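Filed under: Notebook / Laundry & Linens

04/02/2025

Spent a good part of the afternoon on the navy piece, laid out on the bed over the off-white cloth with the blue flowers (such a pretty print, and it's nice to have something cheerful under all that dark fabric!). I like to pull the narrow end out first and let the wide part settle, then bring the doubled hems together.
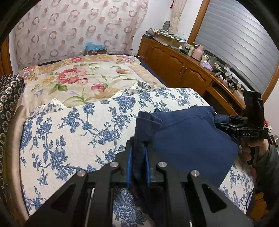 Still to do

Try it again in 30 minutes with the hems turned the other way, and ask Worville if they have 12 more hangers, the wide ones we liked in March.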